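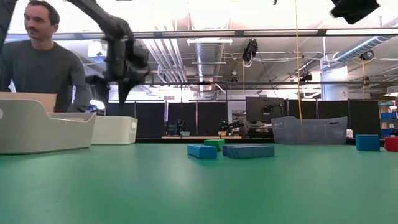
Mandness, at 1132 metres, is the highest ground in the Lakix group and the hill on which the Association's wardens receive the most questions. Most of these concern the route from the Doherty hut, and in particular the last part of it, where many parties have turned back in the belief that they had already reached the summit. The south top is long and flat and lies in front of the true summit, much as the wide teal-blue block lies in front of the purple one, so that from the hut path only one end of the higher ground and a thin strip along its crest can be made out. Chinyere Ogbonna, the Association's route officer for the Lakix hills, discussed the ascent for this page following the spring revision of the route notes.

Ms Ogbonna has held the post for six years and was a hut warden before that. She was asked first whether the confusion over the two tops was a serious matter.

"It is serious in poor visibility," she said. "In clear weather a party walks to the end of the south top, sees the remaining ridge and decides whether to go on. In cloud they may leave the south top in the wrong direction altogether. The ground falls 70 metres to the gap, and the correct line starts a little to the left of where one would expect."

The revised notes now give the descent to the gap its own paragraph. Walkers are advised to keep the cairn on the south top directly behind them until the first rock step is met, and to go down this on its northern side. The gap itself is grassy and broad. From there the ridge narrows, and the notes describe a short section as scrambling of grade 2, with good holds but a considerable drop to the east.

Ms Ogbonna does not regard the grade as excessive. "It was given a lower grade in the old booklet, and we received letters about that. The holds are sound. What has changed is the number of people who arrive there without having done any scrambling, and the grade should tell them what they will meet."

There is no way of avoiding the section from the gap. Parties who do not wish to attempt it should return over the south top.

On the choice of starting point, she was more reserved. The Doherty hut remains the usual base and has 70 places in the season, with a warden and evening meals from June. It is reached by the track from the dam, which is closed to private cars beyond the barrier. The alternative is the Piltitov bothy on the western side, which is unlocked and unstaffed, has no bedding, and relies on a stream that is often dry by late summer.

"From Piltitov the walk is longer and the path is faint above the second lake," Ms Ogbonna said. "I prefer it myself. You come up on to the ridge north of the summit and you do not meet the scrambling at all. But I would not send anyone that way who cannot use a map and compass, and I would not send anyone that way in May, when the north gully holds snow."

She confirmed that the gully had been the subject of correspondence. The earlier notes recommended it as a quick descent. The recommendation has been withdrawn, and the line now described keeps to the rib on its western edge, joining the lake path at the sheepfold.

Asked about traverses, she said that the crossing from Doherty to Piltitov was a full day for a fit party and that an early start was needed. The warden at Doherty will leave breakfast out for those who wish to depart at five o'clock, provided that this is requested before the evening meal. Those crossing in the other direction meet the rock steps in descent, which most people find harder.

Ms Ogbonna closed by asking that walkers refrain from building cairns in the gap. Several had appeared during the previous season and two of them marked a line leading on to the eastern slabs. Wardens have taken these down. "The cairn on the south top and the one on the summit are the only two we maintain," she said. "Anything in between should be ignored."

The interview was conducted by Ada Caruso. Copies of the revised route notes are held at both staffed huts in the Lakix group.

Reader comments (3)

Hillfoot
We turned round on the south top last year and were very pleased with ourselves until we got back to the hut and the warden asked which cairn we had touched. Glad to see it explained.

M. Tranter
Is the footbridge below the second lake back in place? The Piltitov approach is not much use without it after rain.

oldboots
Grade 2 is about right in the dry. In the wet I would want a short rope for the second step.

This site uses cookies to remember your preferences. By continuing to browse you accept their use. Accept | Manage settings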